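Reading time: 3 min

Cladholm to buy hand-held grippers before robot arms

Cladholm, the home services company, will spend its equipment money for the coming year on hand-held grippers and the people to use them, and has put off buying robot arms until at least March.

The plan was approved by the company's managers this week. It covers 56 grippers, spare fingers, chargers, storage and a part-time repair bench at the Bajpai Street office. Four robot arms that were in the first draft of the budget have been moved to a second phase, with no money set aside for them yet.

Saranya Pillai, who runs purchasing at Cladholm, said the order was changed after the company looked at what it would have to work with on the day the arms were delivered.

"We would have had four arms and very little for them to learn from," Pillai said. "The recordings take months. The arms take a few weeks to ship. So we buy the slow part first."

The grippers are used by workers in ordinary homes to record household jobs such as folding, sorting and putting away clothes. The recordings are then used to train software that will later run on an arm. Cladholm wants its first service to cover bedrooms and closets, where its cleaning crews spend much of their time.

Each gripper is budgeted at $661, including a carrying case and one set of spare fingers. Pillai said three suppliers gave quotes and the lowest was turned down over its repair terms, which required every broken unit to be shipped back at the buyer's cost. The supplier chosen, Kuvau, will sell parts separately and has agreed to train two Cladholm technicians to replace fingers, cables and sensor covers.

Fingers are the part the company expects to replace most often. In a small trial last year, they were the most common item on the repair sheet, ahead of cables. The budget allows for two full replacement sets per unit over the year, and any sets left over will be carried into the next one.

The plan also sets aside money for data storage, a line that was missing from the first draft. Sudheer Raju, the operations manager, said the trial filled the office drives well before it ended and recording had to stop while files were moved.

"That was on us," Raju said. "We priced the hardware and forgot the shelf it sits on. This time the storage gets bought in the same month as the grippers."

Raju said the work will be done in homes whose owners have signed an agreement and are paid for the time. The company hopes to sign up around 600 households. Workers will record two sessions per visit, with a break between them, and will be paid at the same hourly rate as cleaning staff. Recordings will be checked before they are added to the training set, and homeowners can ask for theirs to be deleted.

Soft items will come first on the task list. Shirts, towels, hats and bedding change shape when they are picked up, and Raju said the software did poorly with them in the trial. Boxes, bottles and books went better and will get fewer hours.

Grippers will be delivered in two batches. The first will go to the Bajpai Street office and the second to the company's smaller site in Bondunov, where a storeroom is being cleared for charging and checkout. Staff will sign units out at the start of a shift and return them by 6 p.m. A worker who has not finished the half-day training will not be able to sign one out.

Not everyone at the company agreed with the delay on arms. Pillai said some managers wanted at least one on site this year so that technicians could get used to it. The compromise is a short-term rental, to be priced over the next two months. If the monthly fee comes in under the limit set in the plan, one arm will be rented for the Bajpai Street office. If it does not, the matter will wait for the next budget.

The size of the arm order will also be looked at again. Pillai said four was a guess made before the trial and that the number could go down. She wants to see how many hours a week an arm would be in use before asking for the money.

Cladholm has not set a date for offering the service to customers. Raju said the next decision point is the March review, when the company will compare the hours recorded with the hours planned and decide whether to place a second order with Kuvau.

We use cookies to improve your experience on this site. By continuing to browse, you accept our cookie policy.
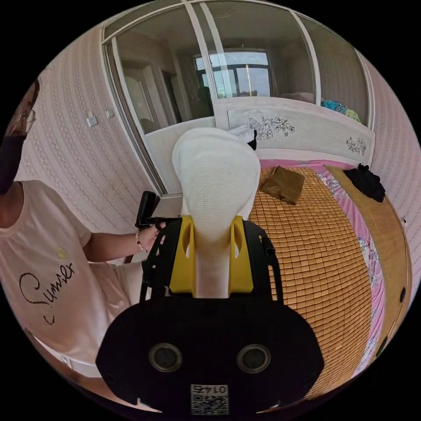
A hand-held gripper holding a white woven hat beside a bed.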